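公開日の実演台から 双腕ではなく単腕で組む小物仕分け

土曜の午後1時、Plithamの開発棟で一般公開が始まった。対象は同社が評価を進める卓上マニピュレーター「Miveck」と、その動作データを管理するソフトウエア「Terketti」である。会場の実演は6種類で、本稿では最も見学者の滞留が長かった小物の仕分けを取り上げる。

課題の設定は単純だ。白い天板に形状の異なる物品を置き、アームが一つずつ把持してかごへ移す。物品の位置は毎回変え、治具による位置決めは行わない。担当技術者によれば、配置を固定すれば成功率は容易に上がるが、それでは評価にならないという。

公開に先立つ社内試験では、1127回の把持を記録し、うち172回が失敗と判定された。失敗の定義は、持ち上げ前の滑り、搬送中の落下、かごの縁への接触の三つである。内訳で最も多いのは持ち上げ前の滑りで、丸みのある物品に集中している。接触点が重心からずれると、閉じる途中で物品が回転し、指の間から逃げる。

対策として、指の内面には細かい格子状の凹凸を持つパッドを用いた。摩擦を稼ぐ目的だが、効果は物品の表面に左右される。光沢のある樹脂では接触面積が小さく、凹凸の寄与は限られる。このため制御側では、閉じ始める前に指の中心線を物品の長軸に対してできるだけ直交させる補正を入れている。補正の計算には手首カメラの画像を使う。

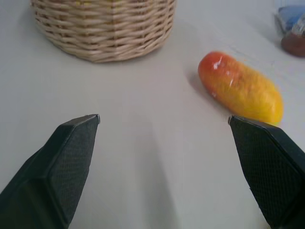

手首側から見る方式の利点は、接近するほど対象が大きく写り、指先との相対位置を直接読める点にある。欠点は視野の狭さで、かごや周囲の物品は端にかかりやすい。加えて、移動中は像がぶれる。Terkettiはぶれの大きい画像に印を付け、位置推定から外す処理を持つが、除外が続くとアームが待機に入り、作業時間が延びる。実演でも、指を開いたまま天板の上で止まる場面が見られた。

見学者からは、吸着式に替えないのかという質問が出た。回答は、編みかごのように通気する物や曲率の大きい物を同じ手先で扱いたいため、当面は平行に近い二指で進めるというものだった。部品供給元のMemonとは、パッドの硬さを変えた試作品の比較に入っている。

実演の最終回は午後4時に終了した。Plithamは次の公開で、物品を11種類に増やし、重なりのある配置を加える予定としている。重なりを解く動作には押しのけが必要となり、現行の把持計画では扱えない。計画部の改修は来年1月の完了を見込む。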